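Leckie Street Tenants Assoc. - minutes, March meeting

Start 7:05 pm, ground floor lounge. 15 present, quorum ok. Feb minutes passed, one fix: the Arkier invoice was for gutters, not windows.

1. Heating
Vinex came out twice. Boiler 2 still cutting out overnight. They want to swap the pump, quote is 700 plus parts. Long discussion. Some want a second quote from Lorkeck first. Vote: 9 for going ahead now, 5 for waiting, one abstained. Carried. Secretary to email Vinex tomorrow.

2. Lounge furniture
Old folding tables are gone. Question was whether to buy more of the white square ones, same as we have now. Hole for cables is handy, people bring laptops. Complaint that they show every coffee ring. Agreed to get two more, plus coasters. Please take your cups and tissues with you when you leave!

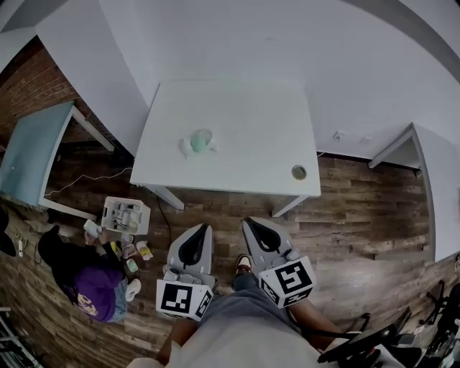 3. Bike room
Lock sticking agian. Landlord says it's our job, lease says otherwise. Chair to send them the page. Untagged bikes get a notice at end of month, then moved to the back rack.

4. Laundry hours
Request to open till 11 pm. Third floor objects, noise thru the pipes. Left at 10 for now, revisit in the fall.

5. AOB
Recycling pickup moved to mornings. Hallway light by the mailboxes out, reported. Somebody's parcel still on the radiator shelf, pls collect.

Closed 8:20. Next meeting same time, same room, agenda items to secretary a week befor.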